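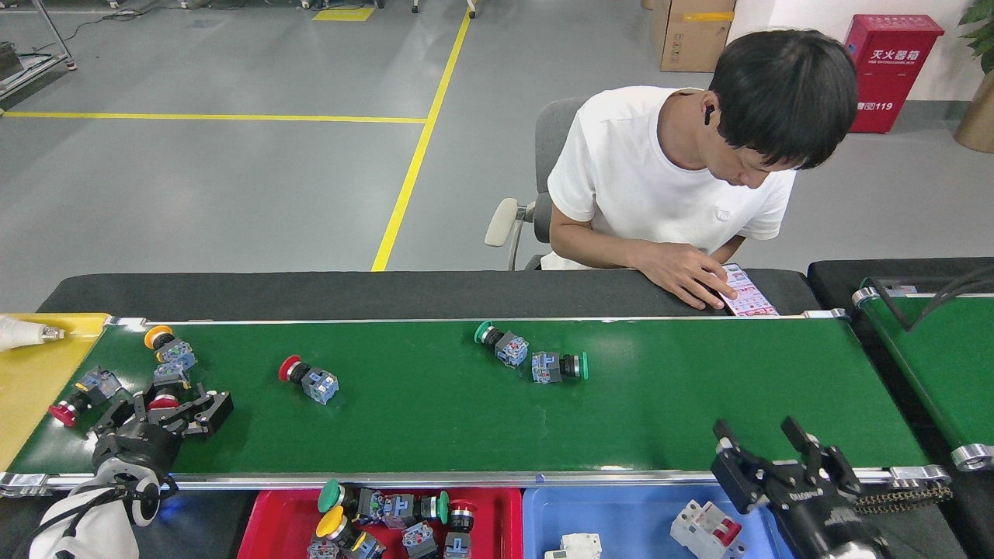

Tarnero puts two grippers through a 100-hour sorting trial at Tratusholm

Tratusholm, June — We've been wanting to share this one for a while, so I'll get straight to it. Tarnero has finished the first round of its gripper comparison, and the job we picked was sorting industrial push buttons off a green conveyor belt into bins. Red caps, green caps, yellow caps, each with a blue contact block on the back. If you've ever built a control panel you'll have had a drawer full of them, and you'll know they never lie the same way twice.

I'm Lai-ching Choi and I look after handling trials at Tarnero. People keep asking me why we didn't start with boxes, or something else nice and square. Well, most grippers manage a box! A mushroom cap on a round barrel with a square block behind it is a proper nuisance to hold, and it's the sort of part our customers ring us up about.

We compared two sets of fingers, both from Dolavico. The first is the standard pair as it comes from the supplier. The second has a narrower tip and a softer pad, which we asked for after a rather grumpy week with an earlier set (my grumpiness, mainly). Both ran with the same controller settings and the same belt speed, and they were swapped between the arms halfway through so that neither got the easier side of the belt.

The standard fingers were quicker on buttons lying flat with plenty of space round them. They close in one go and they're off to the bin. Where they struggled was with two buttons lying nearly end to end, when the wider tip tended to nudge the second one along. The narrow fingers were slower to settle but much tidier in a crowd, and they were clearly better with contact blocks that had come away from their buttons. I'd expected the soft pad to wear badly. It has marked a bit at the corner and that's all so far.

Chun-hung Tsang, who wrote the control software, was keener on a different result. "The grip point mattered more than I thought it would," he told me. "Pick it up by the barrel and both sets of fingers are fine. Pick it up by the cap and it can swing on the way over, and then you're dropping it in the bin at a funny angle." He has since changed the pick order so that the arms go for a clear barrel first and come back for the awkward ones. We'll be running the standard fingers again with that change in place — it seems only fair to them.

We also put a few miniature circuit breakers through, to see whether one set of fingers could cope with both kinds of part. It can, with a wider opening, though I want a longer run before I promise that to anyone.

The next round moves to the Fung line, where the parts arrive closer together, and we'll try a second camera position at the same time. Visitors who'd like to bring their own small parts along are very welcome. Please send us a handful of samples first so Chun-hung can set up the grip points before you arrive.

For trial notes or to arrange a visit, contact Lai-ching Choi at the Tarnero office, Tratusholm.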